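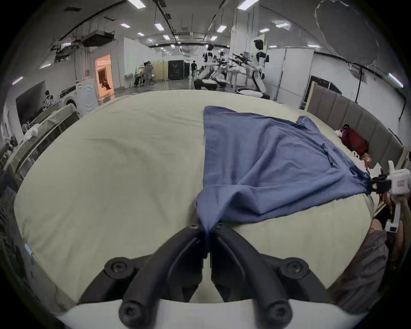
Review: Sarantis Handheld Gripper Practice Guide, second edition
Posted 03/05/2025

Sarantis sells this as a short rule book for people who record tasks with handheld grippers. It comes as a spiral-bound booklet with 19 rules and a laminated card for the wall. I used it through April with a group of new operators at our Surkport site, mostly on cloth folding and bed making.

The section on cloth is the best part. It says to take a corner first, get the second grip before you lift, and keep both jaws in view the whole time. We used to let each operator pick a starting point, and the recordings were hard to compare. With the card up, people started the same way by the second day.

The rules on shared floors are also good. If a task is being recorded near robots or arms on stands, the booklet wants a named person on the stop button and a clear walking path on both sides. Our old Clillard sheet gave this one line. Sarantis gives it 2 pages and a checklist you can copy.

Some of it is weak. Rule 9 says to clear the work surface of "unrelated items" but never says what counts as unrelated. A bag on a bed may be clutter or part of the task, and our operators argued over it. I wrote our own version in the margin - if it isn't on the task sheet, it goes on the shelf.

Rule 12, on rest breaks, sets no times at all. Squeezing a handle for a full shift is hard on the wrist, so I would call that the biggest gap. The Ronbridge guide does give times, though it skips soft goods.

The binding lies flat and the print is large enough to read from a standing position. The card curls at the corners.

Four out of five. Buy one per station and add your own break schedule.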